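Small-Piece Tidying: What I Brought Home from the Open Day at Gwynne

My neighbor Usha Pai had been after me for weeks to come along to the April open day at the Gwynne workshop, where they build and teach robot arms to do ordinary table chores. I said yes mostly for the ride and the coffee, and I came home with a page and a half of notes for my craft cupboard! So bear with me, because the best tips I've picked up this year came from watching a machine put away foam letters.

We got there at 10 in the morning and stayed well past lunch. Viera Ďurica runs the demonstration table, and she was very patient with all of us, including the gentleman who wanted to know if it could fold fitted sheets (it can't, and neither can I).

Give every job a dish. The arm is taught to put the small pieces onto a plate before anything else happens to them. I used to sort buttons and beads straight onto the table and then chase them with the side of my hand. Now I set out a plate with a bit of a rim, and the little things stay put while I hunt for their jar.

Pick a plain surface. Viera told us they had tried a patterned cloth early on and the arm kept reaching for the flowers. My eyes are not so different after a long evening. I've turned my old checked oilcloth over to its plain side, and I find dropped pins much faster -- a small thing, but I'm very pleased with it.

Put the dish in the middle and the pile off to one side. If you are right-handed, keep the unsorted pieces at your right and leave bare table between them and the dish. It feels like wasted room at first, especially in a kitchen as narrow as mine, but your hand learns the trip and you stop knocking things over with your sleeve.

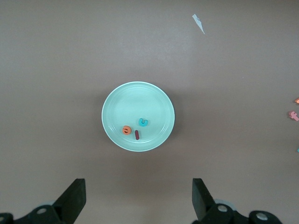 Orange, maroon and turquoise foam pieces on the plate, a few more waiting at the right.

Leave space between the pieces. A heap is hard on fingers, whether they're yours or the gripper's. Spread things out with the flat of your hand first and you'll pinch up one at a time. Usha does this with lentils when she's checking for stones, and she has been telling me so for years.

Clear the scraps last. I'm a fusser and I stop for every snip of paper. Viera lets the bits lie until the sorting is finished, then wipes the table once. I tried it with my button tin, all 234 of them, and it took me 18 minutes including a phone call.

They're planning another open day in the fall. Wear comfortable shoes, as there are only 2 benches, and bring a sweater if you feel the cold.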